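Keeping the drip tray sweet

If your coffee or water machine lives on the bench the way ours does, the drip tray is the bit that gets forgotten, and it's the first bit to smell (ask me how I know!). I give mine a proper going-over every 4 days, and a quick wipe each evening while the kettle's on.

Lift the tray and grate out together, tip the dregs down the sink and soak the lot in hot water with a good squirt of dish soap. 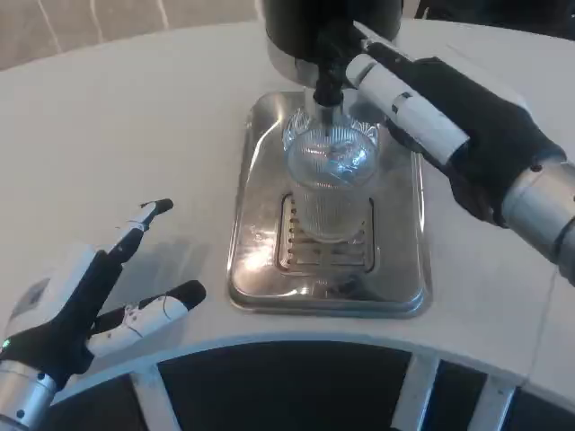 An old toothbrush is your best mate for the slots, and I run it along each row a couple of times, because that brownish colour builds up before you've noticed it. If it won't shift, mix 200 mL of white vinegar with the same of warm water and leave it to sit while you get on with something else. Rinse well, then dry stainless steel with a soft tea towel so it doesn't spot.

Cloudy glasses like the same vinegar bath, by the way!

Ngozi Onuoha, Vetitstead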